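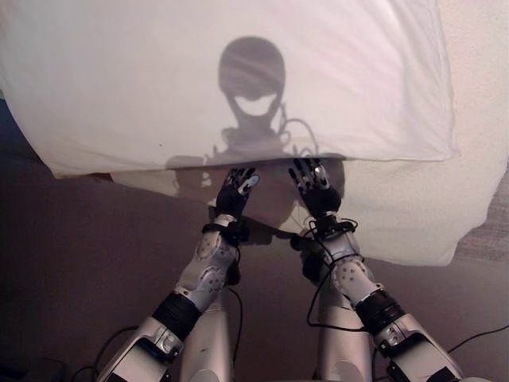
Head-and-shoulders shadow on a white sheet

Projects > Carside > README

We use cookies to remember your display settings. OK | Read more

Carside: does this update need a restart?

Carside is a small, hand-labeled collection of update notices for desktop and server software, and the question behind it is one every admin has asked at some point: if I install this now, do I have to reboot? Notices are surprisingly creative about answering that. Some say it in the first line, some bury it in a footnote, and some say "a restart may be required" and leave you to it. I love these little texts and I've had a great time reading them (yes, all of them!).

What you get

The file notices.csv has 2445 rows, one per notice. Of these, 1958 carry a final restart label. The rest are marked "open" and are still worth having if you want unlabeled text to play with.

Columns:

id - a plain integer, stable between releases
product_type - os, browser, office, runtime, driver, other
text - the notice as published, whitespace tidied
restart - yes, no, maybe, open
scope - what gets restarted: machine, service, app, none
evidence - the words in the notice that settled the label, copied exactly

The evidence column is my favorite part. If you're training a classifier you can check whether it is looking at the right sentence, and if you're just curious, sort by it and read down. Very soothing.

How the labels were made

I read each notice once and labeled it, then came back to 260 of them after a long break and did them again without looking at the first pass. Most disagreements were between "maybe" and "yes", so the rules got stricter: "maybe" is only for notices that really do leave it open, such as "restart if files are in use". Notices that name a condition you can check beforehand go under "yes" with the condition copied into evidence.

Getting started

Unpack the archive, then run

python stadham.py --check notices.csv

Stadham is the little checker that ships with the data. It looks for duplicate ids, labels outside the allowed set, and evidence strings that don't appear in the text. It needs nothing outside the standard library. There's also ikeda.py, a keyword baseline that is very simple and does better than you'd think on browser notices. It falls over on drivers. Please beat it!

Known problems

Around 80 rows have text that stops early, all of them labeled open.
Cumulative updates repeat a lot of wording, so split by product_type or you'll get flattering scores.
English only for now.
Curly quotes in evidence are kept as they were. Stadham handles them, your spreadsheet may not.

Changes

Sunday, May 21, 2023: added scope, renamed the old "Endell" split to "test", fixed the "maybe" rules.
The next batch of notices is planned for October.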